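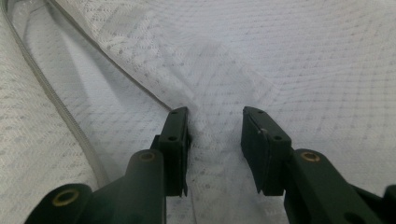

Finger pair and jaw pads over white mesh fabric.

Gedier Cloltance Handheld Gripper
Paired hand tools for recording cloth work

Single unit: $899
Two-hand station kit: $3682
Lead time: 17 business days from purchase order
Ships from: Zoltlow warehouse

Overview

The Cloltance is a hand-operated two-finger gripper for teams that record manual tasks before committing to robot arms. The operator holds one gripper in each hand and does the job at a normal bench. The recordings can then be used to train or program an arm fitted with the matching Cloltance end effector, sold separately.

This page covers purchase options, running costs and site planning for soft goods: garments, netting, mesh bags, liners and similar items. For rigid parts, see the Correa series, which has a stiffer linkage and a shorter opening.

Fingers and pads

Each finger carries a flat jaw pad. The fingers and the pads are ordered under separate part numbers, so a worn pad does not mean a new finger. Pads are sold in matched sets of two. Mixing a new pad with a used one gives an uneven pinch line, and thin fabric will creep toward the newer side.

The finger pivots run in metal bushings. Bushings are a service item and are included in the linkage rebuild kit. They are not stocked singly.

Open-weave material is the most common reason customers replace pads early. Mesh catches on a nicked pad edge before a plain weave does. Sites that handle mostly mesh should budget for pads at twice the standard rate.

What is in the station kit

Two handheld grippers, left and right
Two marker plates, factory aligned
Two cable sets with strain relief
Recording unit with power supply
One head-mounted camera and mount
One spare matched pad set
Calibration card and printed setup sheet

The kit does not include a table, a computer or storage drives. Single units ship with one marker plate and one cable set, and need an existing recording unit with firmware 4 or later.

Planning the workstation

A standard bench is enough. We suggest a plain, light work surface for dark goods and a plain, dark one for white goods. A loose cover is acceptable if it is taped at the corners. Covers that slide with the garment make poor recordings, and the fault is easy to miss until review.

Allow clear space on both sides of the operator for cable slack. Each cable should leave the gripper in an open loop and reach the floor without passing over the work. If the wrist has to pull against the cable at full reach, move the recording unit before adding an extension. Keep the floor run out of the operator's walking path.

Containers used in the task (baskets, bins, totes) should be the same ones used in production. Changing the container halfway through a recording plan usually means starting that part of the plan again.
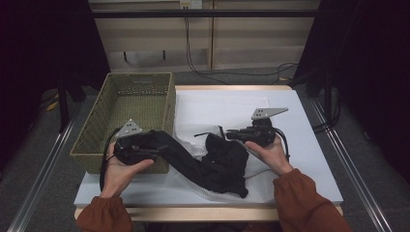
Operator time

Labor is the largest line in most budgets and the one most often left out of the request. For a first cloth task, plan on 40 hours of recording with one trained operator. Add the same amount of bench time for a second garment type if its size or stretch differs much from the first. Small items with straps or ties take longer per cycle than flat items such as towels, and should be quoted as their own task.

New operators need half a day to get used to the tool. Grip strength is rarely a problem. Pace is – most people work too fast in the first session and let go of the fabric before the jaws are fully open. Schedule breaks. Two grippers held at bench height for a full shift will tire the forearms.

Consumables and service

Pad set, standard: replace on wear
Pad set, soft face: for knits and light mesh
Linkage rebuild kit: bushings, pins and screws
Marker plate: replace if bent, do not straighten
Cable set: replace as a pair

A bent marker plate is the usual cause of drift between the left and right hand. Run the calibration card at the start of each shift and again after any drop. If the tool fails twice in a row, take it out of use and open a service ticket.

Buying single units or the kit

Sites with no Gedier equipment should order the station kit. Two single units cost less on paper, but the camera, mount and recording unit are then priced as separate lines and the total comes out higher than the kit.

Sites that already own a station should add single units as spares. One spare of each hand is sensible where recording runs on more than one shift. Left and right grippers are not interchangeable – state the hand on the order.

Warranty and returns

Grippers, plates and recording unit are covered for 12 months. Pads and cables are covered against defects on arrival only. Unused kits can be returned within 30 days in the original case. Opened pad sets cannot be returned.

Ordering

Send the part number, hand, quantity and delivery address with your purchase order. Orders received before 2 p.m. are confirmed the same day. Ask for the Cloltance planning sheet if you need bench dimensions and power requirements for a capital request.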